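Red Cloth Gets Its Folding Lesson

Tostham, 23/03/2008

The Tostham folding evening drew a bigger crowd than the January one, which was attended by three people and a dog who left early. Chairs had to be brought through from the hall, and the coffee ran out before the first sheet had been squared off.

The subject was large cloths: bedspreads, table covers, the throw your aunt gave you that has never once gone back into its bag. Lenka Vlček, who ran the session, has been folding things for a living for 15 years and still regards a fitted sheet as a personal enemy. She kept it off the program. "We would be here until Tuesday," she said.

Most of the night went to red cloth with a pattern in red, black and white. Big pieces like this are the trouble, Vlček explained, as the weight of the material decides where it wants to go and tells you afterward. Her method is to let it hang first, find the point where the folds meet, and leave the ends alone until the middle has settled. Kiyoshi Okabe tried it the other way around and was last seen looking for a corner.

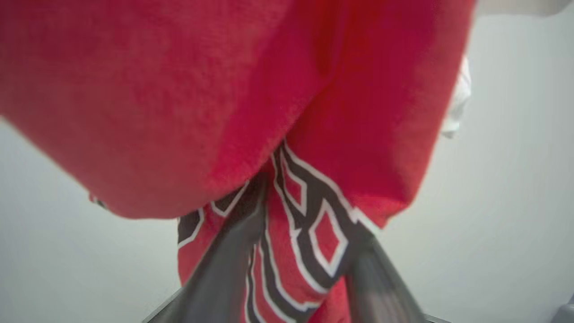

Tostham Household Arts Club

There was some debate over which side should end up facing out. Vlček likes the plain side outward, so that the pattern gets less light and less dust on the shelf. Roksolana Kostiuk favors the pattern, on the grounds that a closet full of plain red bundles tells you nothing about which one you want. With the folds hanging loose and the black bands and diamond shapes showing underneath, both sides claimed the cloth agreed with them. The matter was put to a show of hands, and then to a second show of hands after Kostiuk asked for one.

Calum Halliday followed with a short talk on creases, a topic on which he holds up to 100 opinions. His main advice was to refold stored cloths along different lines every few months. He does this himself on the first of the month and has a chart. Copies of the chart were offered and a polite number were taken.

Noboru Okabe closed the evening with storage. He is against plastic bags, in favor of old pillowcases, and unwilling to discuss cedar. His own bedspreads live on a shelf above the water heater, a detail that led to more questions than anything else he said.

The next session moves to the back room at Mernoritz, where the tables are longer and the heating is a matter of luck. Admission is 2 dollars, coffee included while it lasts. Bring one large cloth, clean, and something to tie it up with. Fitted sheets will be turned away at the door.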